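Workplace Robotics / Textbooks / Safety and Good Practice

Chapter 9
Before the Arm Moves: Rules for Small Grippers

A gripper that can pick up a ball can also pinch a finger. Small arms are often treated as if the rules were written for larger machines, and this chapter begins with the parts of those rules that apply at any size.

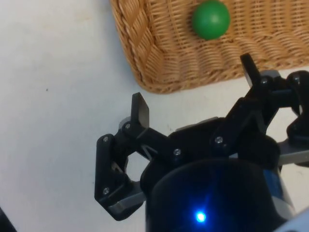
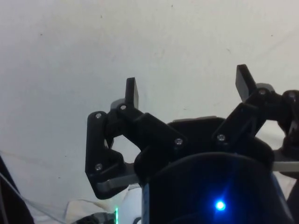
Every workplace that uses an arm needs a written risk assessment. It covers the arm, the gripper, the objects handled and the surface they rest on. If any of the four is changed, the assessment is reviewed and signed again. A new set of fingers counts as a change, even when the arm and its program stay the same.

In April 2024 Timo Hamann reviewed the records kept at the Kurwood training shop. Of 74 logged stops, 46 had happened during setup, with a person's hand inside the working area. Most of the entries gave no cause. The shop now requires a cause to be entered before the arm is restarted.

The Kurwood rules also set a marked boundary 700 millimeters from the base of the arm. Hands stay outside it while the drives are powered. To clear a jam or move a part, the operator stops the arm, checks the status display and only then reaches in. Opening the gripper by command does not count as stopping it.

Section 9.1 explains how to find the pinch points on a two-finger linkage. Section 9.2 deals with grip force and how to record it. Section 9.3 compares the stop procedures used at Kurwood and Drevberg, and includes a blank log sheet that may be copied for class use.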